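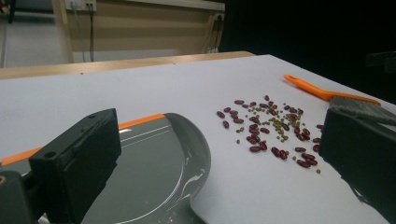 Haushalt vor dem Einlagern vorbereiten: Trockenvorräte, Geräte und Textilien im Lagerabteil

Geltungsbereich

Die Anleitung gilt für unbeheizte und temperierte Lagerabteile mit einer Mietdauer ab zwei Monaten. Sie behandelt Küche, Vorratsschrank und Textilien. Für Möbel, Fahrräder und Akten gibt es auf der Übersichtsseite eigene Blätter.

Vor Beginn ist der Mietvertrag zu lesen. Viele Betreiber schließen Lebensmittel grundsätzlich aus, andere lassen originalverschlossene Konserven zu. Maßgeblich ist immer die Hausordnung des jeweiligen Standorts. In der Anlage Zoditz sind Lebensmittel jeder Art ausgeschlossen, auch Tierfutter und Saatgut. Steht im Vertrag nichts dazu, schriftlich nachfragen und die Antwort zu den Unterlagen nehmen.

Benötigtes Material

Umzugskartons, zweiwellig, möglichst alle im selben Grundmaß
Kunststoffboxen mit umlaufender Dichtung
Packpapier ohne Druck
Klebeband, 50 mm breit
wasserfester Stift
Trockenmittelbeutel
Hygrometer, einfaches Modell genügt
zwei Holzpaletten oder ein Lattenrost

Schritt 1: Vorräte aussortieren

Den Vorratsschrank vollständig leeren. Alles, was offen ist, bleibt draußen: Mehl, Reis, Nudeln, Hülsenfrüchte, Nüsse, Gewürze. Offene Packungen ziehen Mehlmotten und Brotkäfer an, und ein Befall greift schnell auf benachbarte Abteile über. Für solche Schäden haftet je nach Vertrag der Mieter.

Hülsenfrüchte kommen in der Wohnung in Schraubgläser und werden bis zum Umzug aufgebraucht oder weitergegeben. Getrocknete Bohnen vorher auf kreisrunde Bohrlöcher prüfen. Finden sich Löcher, die ganze Menge in einem verschlossenen Beutel über den Hausmüll entsorgen. Kidneybohnen und Mungbohnen haben unterschiedliche Garzeiten und werden deshalb getrennt abgefüllt. Kidneybohnen dürfen nicht roh verzehrt werden; das gilt auch für Reste, die beim Ausräumen zum Probieren verleiten.

Den leeren Schrank aussaugen, auch die Bohrungen der Regalträger, danach feucht auswischen. Wird der Schrank selbst eingelagert, muss er vollständig durchgetrocknet sein. Türen einen Tag offen stehen lassen.

Schritt 2: Elektrogeräte trocknen

Restwasser ist der häufigste Grund für Schimmel im Abteil.

Kühlschrank: rechtzeitig abtauen, Tauwasserrinne mit einem Tuch trocknen, Tür mit einem gefalteten Karton einen Spalt offen halten. Stehend transportieren.

Waschmaschine: Zulauf schließen, Flusensieb öffnen und Restwasser ablassen. Einspülkammer herausnehmen und separat trocknen. Transportsicherung einsetzen. Fehlt sie, beim Hersteller nachbestellen.

Kaffeemaschine: Tank leeren, Gerät nach Anleitung entkalken und ausdampfen. Brüheinheit, sofern entnehmbar, in Papier einschlagen.

Toaster und Backofenzubehör: Krümelschublade leeren, Bleche entfetten. Fettreste werden ranzig und riechen nach wenigen Wochen durch den Karton.

Akkus werden entnommen und nicht eingelagert, soweit die Hausordnung keine andere Regelung enthält.

Schritt 3: Geschirr packen

Kartonboden doppelt verkleben und mit zerknülltem Papier auspolstern. Teller hochkant stellen, jeden einzeln einschlagen. Gläser mit der Öffnung nach unten. Hohlräume füllen, bis sich beim leichten Schütteln nichts mehr bewegt. Zeitungspapier färbt auf unglasierten Flächen ab.

Ein Geschirrkarton sollte nicht mehr als 25 Kilogramm wiegen, besser weniger. Im Zweifel kleinere Kartons nehmen. Gusseiserne Töpfe dünn mit säurefreiem Öl einreiben und mit Papier auskleiden; Deckel nicht aufsetzen, sondern daneben packen.

Schritt 4: Textilien

Nur gewaschene und vollständig trockene Textilien einlagern. Küchenwäsche, Vorhänge und Decken kommen in dichte Kunststoffboxen, je Box ein Trockenmittelbeutel. Vakuumbeutel eignen sich für Kunstfaser. Daunen und Wolle verlieren darin bei längerer Lagerung an Bauschkraft. Leder braucht Luft und wird in Baumwolltücher eingeschlagen.

Schritt 5: Beschriften

Jeder Karton erhält eine laufende Nummer auf zwei benachbarten Seiten und auf dem Deckel. Der Inhalt steht in einer Liste, die außerhalb des Abteils aufbewahrt wird. Auf dem Karton selbst genügt die Nummer mit einem Kürzel für den Raum, etwa K für Küche. Wertangaben gehören nicht auf den Karton.

Bewährt hat sich eine Tabelle mit den Spalten Nummer, Raum, Inhalt, Stellplatz und Neuwert. Die letzte Spalte wird für die Versicherung benötigt. Fotos hochwertiger Geräte mit lesbarer Seriennummer ablegen.

Schritt 6: Abteil einräumen

Paletten oder Lattenrost auslegen. Zur Außenwand einen Abstand von 10 Zentimetern einhalten, zur Decke den im Vertrag genannten Abstand zu Sprinklern und Leuchten. Schwere Geräte nach hinten und nach unten, leichte Kartons obenauf. Einen Gang frei lassen, über den jede Reihe erreichbar ist. Saisonware, die im Juni wieder gebraucht wird, steht vorn.

Kartons nicht höher als fünf Lagen stapeln. Kunststoffboxen nur übereinander stellen, wenn die Deckel ineinandergreifen. Matratzen liegen oder stehen gerade, nie schräg gegen eine Wand gelehnt.

Schritt 7: Kontrolle

Das Hygrometer in Augenhöhe in der Mitte des Abteils anbringen. Der Wert sollte dauerhaft unter 60 Prozent relativer Feuchte liegen. Bei höheren Werten Trockenmittel ergänzen und den Betreiber informieren. Die erste Kontrolle erfolgt nach zwei Wochen, danach monatlich. Geprüft werden Kartonböden, Türdichtungen der Geräte und die Rückseiten der Schränke. Gesättigte Trockenmittelbeutel austauschen oder nach Herstellerangabe regenerieren.

Häufige Fehler

Müllsäcke als Verpackung: Sie halten Restfeuchte fest und reißen beim Stapeln.
Geschlossene Kühlschranktür: Geruchsbildung, die sich kaum noch entfernen lässt.
Duftkerzen und Seifen zusammen mit Textilien: Der Geruch zieht ein.
Vergessene Backzutaten in Rührschüsseln oder Dosen: jede Dose vor dem Packen öffnen.
Liste im Abteil gelassen: Ohne Liste lässt sich ein Schaden schwer belegen.

Zugang am Standort Zoditz

Die Rolltore sind ab 9 Uhr geöffnet. Transportwagen stehen an der Laderampe und sind nach Gebrauch dorthin zurückzubringen. Der Lastenaufzug ist für Personen und Ware zugelassen; die zulässige Last steht auf dem Schild in der Kabine. Störungen bitte über die Sprechstelle neben dem Aufzug melden.

Blattnummer 3545, ersetzt die vorherige Fassung.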